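Looking After the Hand Gripper at the Plutier Bench

January 4, 2026

We get asked a fair amount about the big projects, the ones with the long rails and the safety fencing, and hardly ever about the little hand gripper that lives on the end bench. That seems a shame, because it probably gets picked up more often than anything else we own (and put down harder, too). So this month's gallery belongs to the gripper. The pictures are few, but there is plenty to say around them, so pour yourself something warm and settle in.

If you're new here, the Plutier bench is the long table on the window side of the Jatier building, and the gripper is the tool we carry around by hand to try out grips before we commit them to the Driseck cell next door. The cell has the same style of fingers on it, so whatever we learn at the bench saves us a good deal of grief later on. It works the other way as well. If the hand tool has drifted out of shape, then everything we learn with it is a little bit wrong, and you can lose a whole afternoon wondering why the cell won't do what your own hand did so easily an hour before!

For that reason we give it a proper going-over every 200 hours of use, and a shorter look whenever somebody has a bad feeling about it. The long version takes 18 minutes if the screwdrivers are where they should be. You start with the jaws wide open over something pale and plain, so the edges of the fingers show up well and you can compare one tip with the other. Then you bring them in slowly and feel for any hitch along the way. The small holes along the tops of the fingers get a wipe and a look with the flashlight, and every fastener gets a gentle turn with the driver, just enough to know it's still holding.

After that comes the part I like best, which is taking it around real things on the table. Clear plastic is a wonderful teacher here. It shows every fingerprint, it throws the light back at you from all sides, and it makes you slow down and think about where the wall really is before you close on it. A corner is harder than a flat side, so we always like to come at one corner-first and see how the approach feels in the wrist.

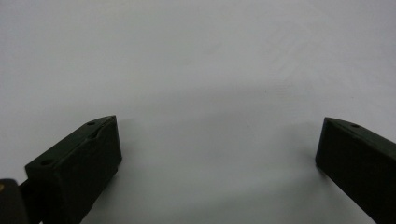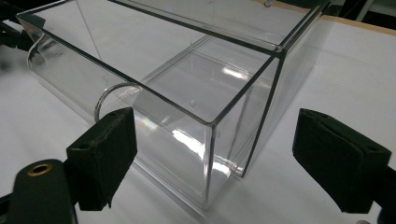

Jaws open over the pale surface, and open in front of the near corner of the clear acrylic box.

As for the pads, we've gone back and forth on how much wear is too much. A few scuffs don't bother me, and I'd even say a brand-new pad feels a touch slippery until it's had some honest work. What I do watch for is one pad wearing faster than its partner, which usually means the bracket on that side wants attention. Our rule is to change them as a set of 2, never singly, and to write the change in the Saha log under job number 3731, where all the hand tool work is kept. Please do write it down, even if you were only going to be a minute.

One last thing, and then I'll let you go. When you've finished, leave the jaws open and set the tool on its side in the cradle with the fingers facing the wall. It's kinder to the tips, and the next person can see right away that it was put back with some care. Spare pads are in the second drawer, under the tape.

Recent galleries
New cable guides on the Driseck cell
Sorting out the drawers at the Plutier bench
Saha log: how to enter a repair
A fresh coat of paint at Jatier
Older galleries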